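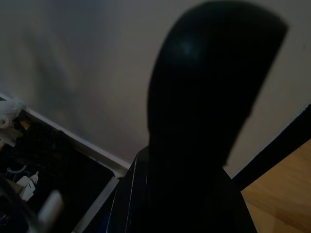

手首のカメラから。大きく黒く見えるのがグリッパーの指、左下は白い縁の入れ物

片づけるロボットに会いに行く Povthorpeの公開日で聞いたこと

Povthorpeの駅から坂を上がって、古い倉庫を直した建物に着きました。ドアに紙が貼ってあり、「公開日、靴のままでどうぞ」と手書きで書いてありました。私は日本語で記事を書くようになってまだ長くありませんので、専門の言葉が正しく訳せているかどうか、少し心配しながらこの文章を書いています。間違いがあれば編集部にお知らせください。

話をしてくださったのは、Nukowで実演を担当しているアスゲル・スノッラドッティルさん(Asger Snorradóttir)です。Nukowは、家の中の片づけをするロボットアームを作っている会社です。見学は昼前に始まり、インタビューは実演の合間と、全部が終わった後に行いました。会話は英語でしたので、引用は私の訳です。

スノッラドッティルさんは最初に、見学の人たちをアームの正面ではなく、横の画面の前に集めました。画面には、アームの手首についたカメラの映像が出ています。

「皆さん、最初はアームを見たがります。動くものですから、それは当然です。でも私は、先に画面を見ていただくことにしています。アームがどう動くかは、外からいくらでも見えます。けれども、アームに何が見えているかは、この画面でないとわかりません」

私も画面を見ましたが、初めの何秒かは何が映っているのか理解できませんでした。自分の指が大きく映っていて、肝心の物がその後ろに隠れることが多いのです。隣にいた年配の男性が「これで仕事ができるのですか」と聞きました。少し失礼かもしれない質問でしたが、スノッラドッティルさんは喜んでいるようでした。

「できる時と、できない時があります。人間も、手袋をして棚の奥を探る時は、だいたい見えていません。ただ人間には指の感覚があります。私たちの指には、まだ十分な感覚がありません。だから見ることに頼っているのに、見る場所のすぐ前に指がある。困った設計だと思われるでしょうね。私もそう思います」

カメラをもっと高い所につければよいのではないか、と私は聞きました。

「高い所につけると、今度は箱の中が見えません。箱の縁が邪魔をします。それに、アームが手を入れると、アーム自身の腕で影ができます。手首につけておけば、少なくとも手の行く所にカメラも行きます。どちらを我慢するかという話です。私たちは指を我慢するほうを選びました」

黒い物がいちばん難しい

実演で使う物は、家庭にある普通の物です。布、袋、紙、ひもの類が入れ物にまとめて入れてあり、アームがそれをつかんで、別の場所へ移します。机の上にきれいに並べた積み木をつかむような実演を想像していましたので、私には意外でした。

「積み木の実演は、以前していました。とても評判がよかったです。アームが赤い積み木を青い積み木の上に置くと、拍手が起こります。でも、拍手の後に来る質問が、いつも同じでした。『うちの引き出しも片づけられますか』です。その時の私たちの答えは『いいえ』でした。毎回『いいえ』と答えるのは、つらい仕事です。それで、引き出しのほうを見せることにしました。失敗も多くなりましたが、質問はよくなりました」

どんな物が難しいのかを聞くと、すぐに「黒い布です」という返事がありました。

「黒くて柔らかい物は、形がわかりにくいです。どこが端で、どこが折れ目で、どこが穴なのか、カメラの映像では全部が同じ黒になってしまいます。その上、私たちの指も黒い。黒い物の前に黒い指を出すと、境目がなくなります。白い縫い目やふちどりが一本でもあれば、とても助かります。線があると、布の向きが推測できるからです」

それなら指を別の色に塗ればよいのに、と誰もが思うでしょう。私も思いました。

「塗りました。白い指も、オレンジの指も作りました。白い指は、今度は白いビニール袋の前で見えなくなります。オレンジは映像の中では優秀でしたが、明るい色なので周りの物に色が反射して、それを別の物と間違えることがありました。今は黒に戻しています。つや消しの黒は、反射が少ないです。完全な答えではありませんが、間違え方が予想できるのは大事なことです」

「間違え方が予想できる」という言い方を、私はノートに二回書きました。

練習の記録について

Nukowのアームは、人が動かした記録をもとに動きを学びます。係の人が手元の装置でアームを操作し、その時の映像と関節の動きを保存します。この記録をためて整理するソフトの名前がMạchです。ベトナム語の言葉で、回路という意味にも脈という意味にもなるそうです。名前をつけた同僚はもう会社を移りましたが、名前はそのまま残りました。

「正しく発音できる人は、今の会社に一人もいません。お客様の前では、私はなるべく『うちの記録ソフト』と言うようにしています」

公開日の時点で、Mạchに入っている片づけの記録は約3,000件だと聞きました。多いのか少ないのか、私には判断ができません。

「少ないです。ただし、数を増やすことだけを考えると、簡単な記録ばかりになります。操作する人も人間ですから、つかみやすい物からつかみます。布の山があって、その上に紙の箱が一つ乗っていたら、みんな箱をつかみます。すると、箱が上手で布が下手なアームができます。私たちはそれを一度やりました。6月に全部見直して、2,000件は使わないことに決めました。3,000件というのは、その後に残ったものと、新しく集めたものの合計です」

捨てた時は惜しくなかったのですか、と聞きました。スノッラドッティルさんは少し考えてから答えました。

「惜しかったです。私が自分で操作した分も、たくさん入っていました。肩が痛くなるまでやった日の分もありました。でも見直してみると、私の操作には癖があります。必ず左から近づくのです。理由はわかりません。アームも左から近づくようになっていて、左に壁がある場所では動けなくなりました。自分の癖がロボットに出るのは、恥ずかしいものです」

見学の学生から、操作する人の癖を平均すればよいのではないか、という質問がありました。これに対する説明は長かったので、私が理解できた部分だけを書きます。左から近づく人と右から近づく人を単純に平均すると、真ん中から近づくことになり、真ん中にはちょうど物がある。だから平均ではなく、どちらかを選べるようにしなければならない、ということでした。学生は納得した顔でした。私は帰りの電車でやっと納得しました。

つかむ前の時間

午後の実演では、アームが入れ物の上で長く止まりました。見学の人の中には、故障したと思った方もいたようです。係の人が近づかないので、故障ではないらしいとわかりました。アームは少し横へ動き、また止まり、それから下がっていきました。

「止まっている時間は、お客様にはとても長く感じられます。展示会の実演では、速さを上げてほしいと何度も言われました。速くすることはできます。でも、速くすると、つかむ前に見る回数が減ります。布の場合、最初に見た時と、指が触れた後では、形がもう変わっています。触れたら、もう一度見なければなりません。急いでいる人が引き出しの中をかき回すと、探している物はますます見つからなくなりますね。あれと同じです」

指は2本です。人の手のように5本にする計画はないのか、という質問は、公開日のたびに必ず出るそうです。

「指が増えれば、できることは増えます。壊れる所も増えます。私は修理もしますので、正直に申し上げて、2本で十分です。割り箸が使える人なら、2本でどれだけのことができるか、ご存じでしょう」

この答えは、日本語で書くと私が言った時に考えてくださったのかもしれません。英語でも同じように答えていらっしゃるのか、聞くのを忘れました。

ひもやコードの類についても聞きました。スノッラドッティルさんは困ったように笑いました。

「ひもは、つかむことはできます。問題はその後です。上げると、何かがついてきます。袋の持ち手だったり、ほかのひもだったり、まったく予想していない物だったりします。一つつかんだつもりが、三つ上がってくる。その時アームはどうするべきでしょうか。全部下ろすのか、そのまま運ぶのか、振るのか。社内で3か月も議論しました。振るべきだと言う人が、必ず一人いるのです」

結論は「いったん少し下ろして、見直す」だったそうです。振ることは、割れる物が一緒についてくる場合があるので、許可されませんでした。

Clavavtonの部屋

Povthorpeの建物は見学もできる作業場ですが、試験の多くはClavavtonにある別の部屋で行われます。普通の住宅を借りた所で、家具も前の住人が残した物を使っているそうです。見学はできません。

「作業場では、照明を自分たちで決められます。Clavavtonの家では、午後になると窓から日が入って、壁の色が場所によって違って見えます。同じ白い壁でも、こちらは灰色、あちらは少し黄色い。人間は気にしませんが、アームは気にします。最初の週は、壁の影を物だと思って、何度もつかもうとしていました。見ていて、かわいそうになりました」

ロボットを「かわいそう」と感じるのですか、と聞き返しますと、こういう答えでした。

「感じます。技術者としてはよくないのかもしれません。猫が窓の光を追いかけているのと、よく似ていましたので」

家での試験で一番役に立ったのは、部屋を片づけないことだったと言います。最初のころは、試験の前に担当者が床や棚をきれいにしていました。カメラに余計な物が入らないようにするためです。その結果、きれいな部屋でしか動かないものになってしまいました。今は、前の日のままにしておく決まりです。

「片づけの仕事をするロボットのために、先に人間が片づけている。書類に書いてみたら、とても変でした。それでやめました」

家庭に入る日は

一般の人が買えるようになる時期については、はっきりした返事はいただけませんでした。価格についても同じです。私が聞き方を変えて三度目に聞いた時、スノッラドッティルさんは穏やかに、しかしはっきりと断りました。

「日付を言うと、日付だけが覚えられます。私は前の職場で、それを経験しました。今申し上げられるのは、どこまでできて、どこができないかだけです。紙と箱は、かなり安心して見ていられます。ビニール袋は、中が空なら大丈夫ですが、中に物が入っていると重心がわからず、落とすことがあります。黒い布は、今日ご覧になった通りです」

その日の黒い布は、一回目は指の間から滑り、次に端をつかんで持ち上がりました。ただ、半分は入れ物の縁にかかったままでした。係の人は記録の欄に「部分的」と書いていました。成功でも失敗でもない、この「部分的」という欄が、今の表ではいちばん長いそうです。

最後に、この仕事をしていて自分の家の引き出しはどうなりましたか、と聞いてみました。

「ひどいです。何が入っていると難しいのかを知ってしまったので、つい面白い組み合わせを残しておくのです。家族は、会社に持って行ってほしいと言います。時々、本当に持って行きます」

取材が終わってから、私はもう一度画面の前に行きました。アームは電源が入ったまま、入れ物の横で止まっていました。小さい女の子がお母さんに、あの子は今何を見ているの、と聞いていました。お母さんは画面を指さして、しばらく答えを探していました。

公開日への参加は無料ですが、予約が必要です。建物の入口に段差がありますので、車いすの方は予約の時にお知らせくださいとのことです。駐車場はありません。次の回の日程は、Nukowの受付でお確かめください。

(2026年4月1日掲載。引用の英語からの訳は筆者によるもので、スノッラドッティルさんに内容を確認していただきました。)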